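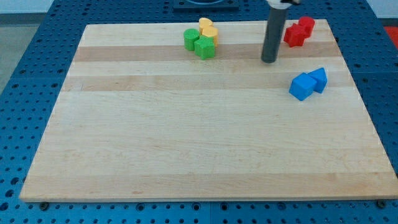 Jun 21, 2023
By Jocelyn Beaudoin

Progress report: alarm cleanup and operator display work, Zandley site

I'm very glad to be writing this one. When I sent the last report in March we had a long list of complaints, a database export that wouldn't open properly, and a shift team that had heard promises like ours before. We're now well into the second stage, the first two units have been reviewed from end to end, and the people on the board are asking when we'll get to the rest of the plant. I couldn't have asked for a better sign than that!

Where we are

The alarm review for the boiler and feedwater systems is done. We went through every configured alarm on both and asked the same thing of each one: what is the operator supposed to do when it comes in, and how long do they have to do it? Where there was no answer, the alarm was taken out or turned into a logged event that stays off the alarm list. In total 200 alarms were removed or downgraded, and another 64 had their priority changed, mostly down. A few went up, including low drum level on the older unit, which had been sitting at the same priority as a filter reminder in the ash building.

Turbine auxiliaries are half finished. We lost some time there to the spring outage, when the engineers we needed were (quite rightly) out on the deck and not in a meeting room with us. The lube oil group is complete and the gland steam group is next. Cooling water hasn't been started.

The new rules for setting priorities have been written up and signed by operations, maintenance and process safety. It's a short document, and we fought to keep it short. It gives a response time and a level of consequence, and from those two you read off the priority. Anyone asking for a new alarm has to fill in both before it goes into the system.

What the shifts are seeing

The standing alarm list is where the change shows most. On the night shift it used to be normal to come in to several pages of alarms that had been there for days, some of them for equipment that was out of service. The list now fits on one page with room to spare, and when something new shows up, it gets looked at. One of the senior operators told me she had stopped using the list altogether years ago and worked from the trends instead. She's using it again, and has been sending us very good notes on what is still wrong with it.

We also had an unplanned feed pump trip on the first unit in the middle of the review period, after the new settings had been loaded. The operators got 17 alarms in the first ten minutes. That is still more than I'd like, and we have since found that several came from a single breaker status that was wired into more than one group. That has been fixed. Even so, the crew said they could follow what was happening the whole way through, and the unit was brought back on the same shift.

Displays

Batgate delivered the first set of overview screens in draft, and I'm really excited about these. They are gray and plain, with color kept for things that need attention, and each one shows the main values against their normal range so you can tell from across the room whether the unit is where it should be. The first reaction from two of the four crews was that they looked unfinished. After a few sessions on the simulator most people came around, and the requests shifted from "bring back the old colors" to much more useful things, such as putting the condenser vacuum trend next to load and making the ramp rate larger.

Not everyone is convinced. The day crew on the second unit wants to keep the old piping graphics one click away, and we have agreed to that. They know those screens by heart, and it costs us very little to leave them in.

The Gurnar historian link, which feeds the trends, is working but slow to load anything longer than a day. Their support desk has given us a patch to test. Until that is in, the long trends stay on the engineering workstation.

Training

Simulator sessions are running with 90 minutes set aside for each pair of operators. The first part is a walk through the new screens and the second is an upset, run without warning, with a talk afterward over coffee. These talks have been the best part of the whole project for me. We've had operators drawing on printouts, arguing over where a valve should sit, and explaining to the newer staff why a certain temperature always lags in cold weather. We write all of it down. Two of the lag explanations have already gone into the alarm response sheets.

The relief operators still need to be scheduled. They cover odd hours and it's hard to pull them in, so the training office is looking at weekend slots.

Things that worry me

Alarm creep is the main one. Since the boiler group was closed we've had a steady trickle of requests to put things back, and a couple of them were added straight into the system by a contractor who had the password and didn't know about the new form. Those have been taken out again and access has been tightened. We need a named owner for the alarm database once the project ends, and I would like your help in getting that into someone's job description before fall.

The second worry is the control room itself. Srithong's lighting survey found strong glare on the upper row of monitors in the afternoon, and gray screens suffer from glare more than black ones do. Blinds would solve most of it. The cost is small but it wasn't in the original budget, so I'm asking for approval to use part of the travel line, which we have hardly touched.

Next steps

Finish turbine auxiliaries and load the new settings during the next planned stop. Start on cooling water. Take the second draft of the overview screens through all four crews. Test the historian patch on the engineering workstation first, then on one operator station. Get the relief operators booked.

Spending is on plan apart from the blinds. The detailed sheet will follow separately from accounts. If you'd like to sit in on a simulator session, please do come, the crews enjoy having a visitor and the upset we're running at the moment is a good one.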